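The Last Good Machine in Kovdale

The ad said the workstation had one owner and no problems. I have never met a computer like that, or an owner.

I drove out to Kovdale on a Friday with 155 dollars in an envelope and a screwdriver in my coat. The seller ran a storage unit behind the Gruketti furniture outlet, and he talked the whole time I was getting my gloves off. It had belonged to an accountant. It had only done spreadsheets. It had been kept in a smoke-free home by people who loved it.

"Accountants don't buy those for spreadsheets," I said.

"This one did."

He wanted me to take it as it was, sealed, and be back in Lolville before the snow. I asked if he minded my looking inside. He minded, but he had 4 more of them stacked against the wall and it was December, and I suppose he'd had a slow month.

My father repaired office machines for Carrier Street Typewriter until there were none left to repair, and he taught me to distrust anything I wasn't allowed to open. He once drove 71 miles to return a toaster. So I laid the case on the man's folding table and took the cover off slowly, the way you'd lift a bandage, while he explained that it would have cost 2200 new.

I was hoping for something wrong. A missing part, a burned smell, anything I could bring up in a flat voice and knock thirty off the price. The heatsink sat where it should, with the maker's name in white on the green board beside it. Then I noticed the little tag hanging from a wire near the bottom of the board — a white one, printed. "What does the accountant's tag say?" I asked, and for the first time that afternoon the man had to think before he answered. 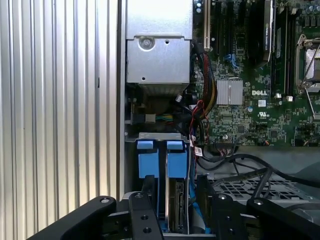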